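Every August someone sends me a newsletter course. Last week it was Womside again, promising my little shop would double its email list if I posted a "lead magnet" and a pop-up. I have my doubts. 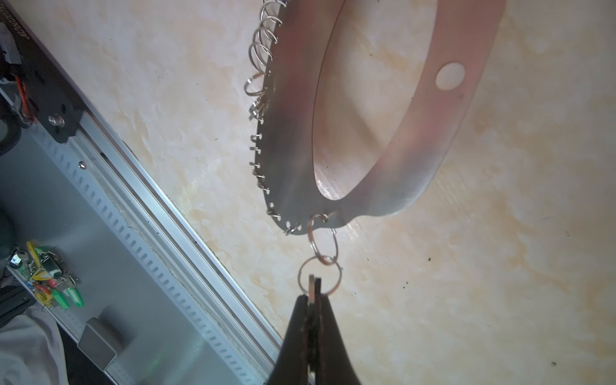
Issue 24

Womside says its method works for any business. Which ones? I asked for numbers and got a screenshot of one open rate, no dates on it. I ran their pop-up through July anyway. It brought in 866 addresses, and 15 of those people ever clicked a thing. Two bought. My old sign-up line at the bottom of the page does about as well, and it doesn't jump at anybody.
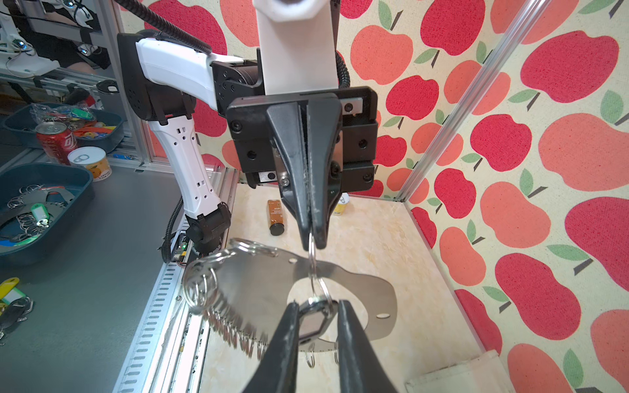
Sena Annan wrote back that I gave up too soon, and that a list needs a welcome series before you judge it. Maybe. The welcome series is the next thing they sell. 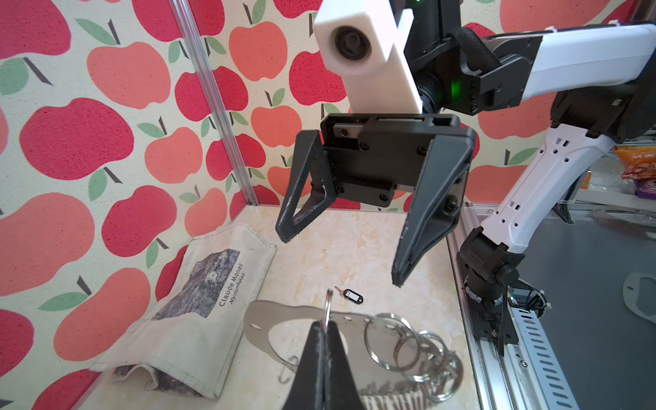
What I'm keeping

The sign-up line, and one email a month. The pop-up came down this morning.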